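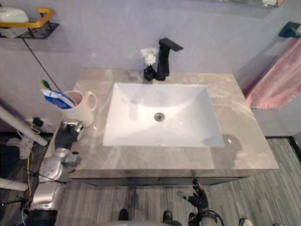
I have been to a lot of open days, and I can tell you the coffee is usually the best part. So I drove the 34 miles out to Hartley in February with low hopes and an empty thermos, and I came home three hours later than I'd promised. Oops!

The host was Flolden, a small company that wants to put robots to work on household chores, and its people had picked the least glamorous one they could think of - tidying up around the bathroom sink. I loved that. I've seen robots dance and I've seen them wave at crowds, but I have never once needed a dancing robot. I need something that will deal with my bathroom on a Thursday-night level of tired.

Visitors went in 10 at a time, and we were asked to keep our voices down (we didn't). A mug with a toothbrush in it is a mean little test when you think about it. The handle sticks out, the toothpaste leans, and the faucet is right there waiting to be bumped. I caught myself holding my breath over a mug! The woman next to me was doing the same thing.

Between rounds they let us get close and ask whatever we liked, and I asked far too much. Mostly I wanted to talk about hands. Everybody looks at the arms first, but the fingers are where the arguments happen, and the Flolden crew argued about them cheerfully in front of us.

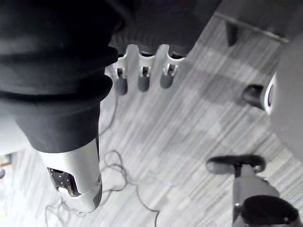
Three fingers at rest, with the arm in its dark sleeve alongside.

The sleeves got me, I'll admit. All those soft folds look like a sweater pushed up to the elbows before doing the dishes. I asked if they could be washed and got a long answer about zippers.

The software side is called Brarkitz, and I followed maybe half of that talk. It lasted 30 minutes and could have used a snack break. What I did take away is that practice matters a lot, and that the team had logged 1600 practice runs before letting any of us through the door.

Their next open day is in Illard, and I've already signed up. I'm bringing my sister, who thinks I made up the part about the toothbrush.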